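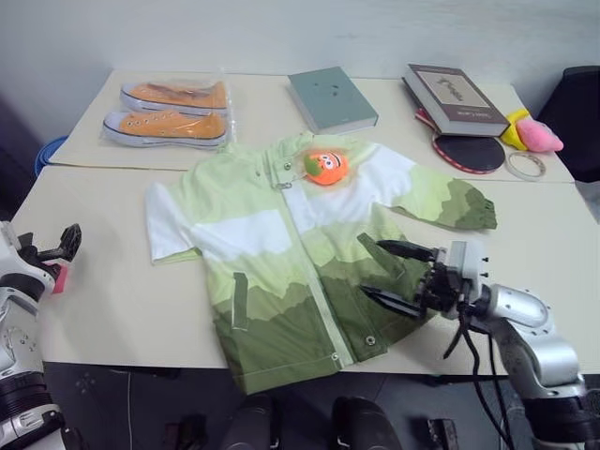
Häufige Fragen zur Kleider- und Krimskramsbörse Nultmont

Nehmt ihr auch Kinderjacken an?
Ja, gern. Bitte flach hinlegen und vorher in alle Taschen greifen. Im April fanden wir 32 Kastanien, vermutlich Vorjahresware.

Wie gebe ich Schuhe ab?
Paarweise, im durchsichtigen Beutel. Einzelne Schuhe haben sicher ihren Reiz - nur eben keine Käufer.

Was ist mit Büchern?
Höchstens 41 pro Haushalt. Lexika bitte erst nach Rücksprache, wir haben auch nur einen Rücken.

Darf ein Tischtennisschläger allein kommen?
Darf er. Bälle verschwinden bei uns ohnehin zwischen Annahme und Regal.

Und Kuscheltiere?
Gewaschen ja. Batteriebetriebene, die singen, gehen an die Filiale Sulard.

Kann ich meine Sachen zurückhaben?
Bis zwei Wochen nach Abgabe, mit Nummernzettel. Wer den verliert, darf suchen - zuletzt lagen 1181 Teile im Lager.

Stand: 14. Mai 2023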